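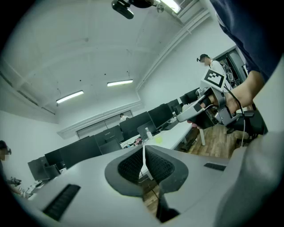
La salle des longs bureaux à Pindine : vos questions, mes réponses

Mis à jour le 18 juillet 2025

Je m'appelle Todor Mladenović, je m'occupe des postes de travail de la salle et je reçois souvent les mêmes messages. Alors j'ai tout mis au même endroit, ce sera plus simple pour vous (et pour moi, je l'avoue !).

Je peux m'installer où je veux ?

Presque. Les places se réservent dans Urneo, et le numéro du poste est dans le mail de confirmation. Si votre voisin habituel est à l'autre bout de la salle, arrangez-vous entre vous, je ne joue pas les arbitres. Prévenez-moi quand même si vous échangez pour plus d'une journée, ça m'évite de vous chercher partout avec un colis dans les bras.

Pourquoi des bureaux courbes ?

J'étais contre au début, je voulais des tables droites toutes bêtes. Et puis j'ai travaillé deux semaines dessus et j'ai changé d'avis — on a de la place pour étaler ses papiers à côté du clavier, et on peut se mettre à deux devant le même écran sans se donner des coups de coude. Par contre, pour coller un caisson dessous, il faut ruser un peu avec les pieds.

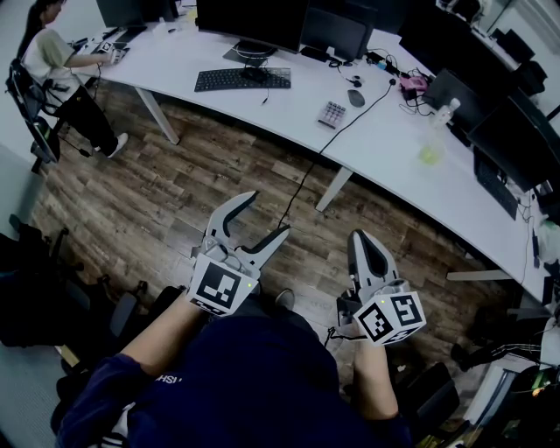
Deux écrans noirs, un clavier, une souris à fil et le petit pavé à droite.

Je peux déplacer les écrans ?

Oui, poussez, tournez, rapprochez, ils sont là pour ça ! Je demande juste qu'on ne les débranche pas pour les emporter ailleurs. En juillet j'ai passé une matinée entière à reconstituer un poste dont l'écran avait déménagé chez Guillot, au bout du couloir. Il allait très bien, merci pour lui.

Il sert à quoi, le petit pavé à côté du clavier ?

À taper des chiffres, tout simplement. Ceux qui font de la saisie l'adorent, les autres le poussent au fond du bureau et l'oublient. Laissez-le sur le poste en partant, s'il vous plaît, le suivant en aura peut-être besoin.

Et tous ces câbles ?

Ah, les câbles. Je sais. J'ai commandé des goulottes Brimholm, la référence en 172 cm, et il m'en faut 19 pour faire la salle. J'en ai reçu 2. En attendant, ceux qui descendent du bureau jusqu'au plancher, ramenez-les contre un pied de table et faites attention en reculant votre chaise. 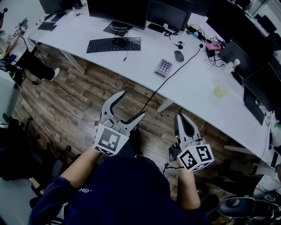
Pour les chargeurs et les écouteurs, c'est à chacun de démêler les siens le soir, je ne touche pas aux affaires personnelles. Les multiprises, en revanche, c'est mon rayon : si vous en voulez une de plus, écrivez-moi avant d'en apporter une de chez vous.

On a le droit de boire à son poste ?

Oui, je ne suis pas un monstre. Une bouteille qui se ferme, c'est l'idéal. Les gobelets, je les tolère, du moment qu'ils restent à une bonne distance des claviers et qu'ils partent à la poubelle avec vous.

Un clavier ou une souris ne répond plus, je fais quoi ?

Débranchez, rebranchez, et si rien ne bouge, déposez l'objet dans mon casier, le 23, avec un mot indiquant le numéro du poste. Il y a des souris de rechange juste à côté, servez-vous.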